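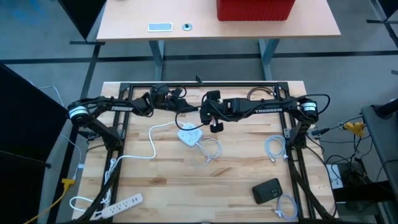 The cables nobody throws away

Every home has a drawer of cables. In the apartment of Misaki Ikeda it was three drawers, a shoebox and the space behind the sofa. When she emptied everything onto the living room floor one Wednesday evening, she counted 161 pieces. Nineteen of them she could not connect to any device she owned, or remembered owning.

"I kept them like you keep keys," she told me. "You don't know which door, but you are afraid of the door."

Ikeda now runs a small repair and sorting workshop called Pundora, on the second floor of an old building in Parnham. People come with a bag of cords and leave with a smaller bag. She charges for the table, not for the advice, and most visitors stay until the tea is finished.

Her first lesson is about the coil. Many of us wrap a cord around the hand and elbow, pulling it tight, and then push the plug through the middle. Ikeda does not like this. The cord gets a twist with each turn, and after some years it will never lie flat again. She lets the cord fall into loops in the direction it wants to go. If it resists, she turns it a little between the fingers. A thin pale cable becomes an oval ring in a few seconds, and it stays so even without a tie.

The thick white power cord is harder. It remembers how it was kept in the box, and when you put it down it makes a big S across the table. She lays such a cord out straight overnight before she coils it, and she makes the loops wide.

Then there are the power hubs – the squarish blocks with several outlets, which live on the floor and collect dust. I admit that mine is under the desk and I have not seen its face since January. Ikeda asks visitors to unplug everything from the hub first, wipe it with a dry cloth, and look at each outlet in good light. A brown mark near a slot means the hub goes to recycling. She is friendly about almost everything, but about this she does not discuss.

For labels she uses white paper tape, folded over the cord like a small flag, near the plug. She writes the room and the device: "bedroom, lamp." Her neighbor Matsuda, who repairs radios, writes only numbers and keeps a notebook. They have argued about it for 6 years.

At home I tried her method with one drawer. I found a charger for a Zomico camera I sold long ago, four identical white cables, and a very short extension cord that I had bought twice. The sorting took most of an evening, and my coils were not so nice as hers. One of them opened by itself while I was looking at it.

I brought it to the workshop the next week. Ikeda took the cord, shook it once over the wood, and gave it back to me to start again.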